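Print this article | E-mail this to a friend

Robot arms still slow at clearing the table, Urnthorpe trial finds

Last updated: November, 4.15pm

A robot arm that can clear a cluttered table without help is still some way from the kitchen or the shop floor, according to a small team in Urnthorpe that has spent the autumn trying to teach one the job.

The Kinsella workshop has been running the trial for Fovside, a chain of homeware shops which wants to know if a machine could tidy its display tables after closing time. Customers pick things up and put them down in the wrong place, and staff spend the last part of each shift sorting it out.

Most of the practice is done in simulation, where a table can be laid again at the press of a key. The software, called Alta, has so far run 2466 attempts. In each one the arm is given a surface with a mixed lot of objects on it and told to move a single item to a named spot.

Darragh Duggan, who leads the work, said the mix was the difficult part. Shops and homes do not keep things in neat groups, so the practice tables do not either. A kitchen utensil may be next to an ornament, with packets and boxes close by, and the arm has to work out where one thing stops and the next begins.

"People ask if it can pick up a cup, and it can," he said. "Then you put the cup against a box, on a cloth, and it's a different job."

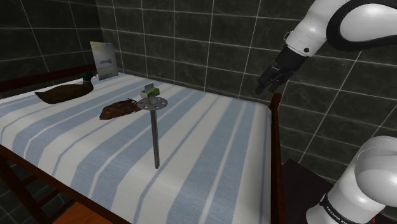

Cloth and thin handles cause trouble

Coverings have proved a particular nuisance. A striped cloth confuses the software's idea of where an object's edge is, and a long, narrow handle lying across the stripes is among the hardest things it is asked to find. Metal skimmers and mashers have a poor record in the results so far.

Flat things are also hard. An item lying low on the cloth gives the fingers little to close on, and if they come down too far they push into the table. Figures and ornaments are easier to find but awkward to hold, as a smooth, rounded body can turn in the grip.

Upright boxes and booklets do better, provided they are approached from the right side. The arm tends to knock them over when it is reaching for something else.

Speed is the other problem. Moving one item takes the arm 2 minutes on a real table, including the time it spends looking before it moves. A shop assistant would have finished the whole table by then.

Ultan Foley, who manages the Urnthorpe branch of Fovside, watched a demonstration at the workshop and said he would not be changing the rota.

"It was careful, I'll give it that," he said. "It put a butter dish down better than some of my Saturday staff. But we've got a lot of tables and we want to get home."

He said he could see a use for a machine that worked overnight, when it would not matter how long it took, but it would have to be trusted with glass and china first. Breakages in the demonstration came to two side plates.

The team plans to carry on with mixed tables through the winter and to add folded towels and cutlery in the new year. Fovside has agreed to pay for a further two months of work and will then decide on a trial in one of its shops.

Print this article | E-mail this to a friend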